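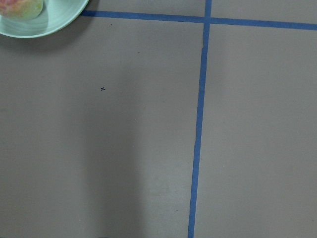

Our August numbers for Etis look better than I think they are. Bujar Begović's method, which learns pick-and-place from wrist views, passed 102 trials at Arnton. But most starts had a handy landmark, such as blue tape crossing near a bowl or a small x drawn on the table. I suspect the policy reads the marks.

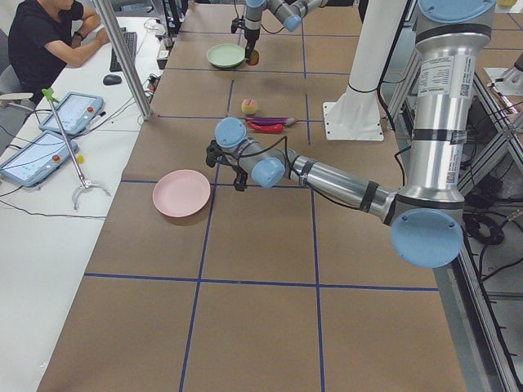
Two-arm setup, with eggplant, pepper and peach between the arms.

We moved the tape for 14 trials and got 5 failures. Kütt calls that noise. I don't, and I would hold the claim in the Tosotstead proposal until we have a larger set.

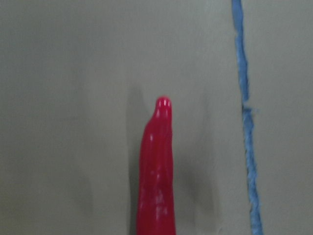

Wrist view of the red pepper.

Shiny items worry me too. Highlights on the pepper may shift the grasp estimate, and we have no test that separates this from the tape effect.
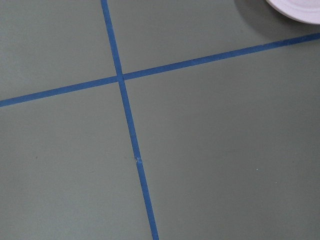 Next period

Repeat the moved-tape trials with plain paper as a control. No new objects until that is done.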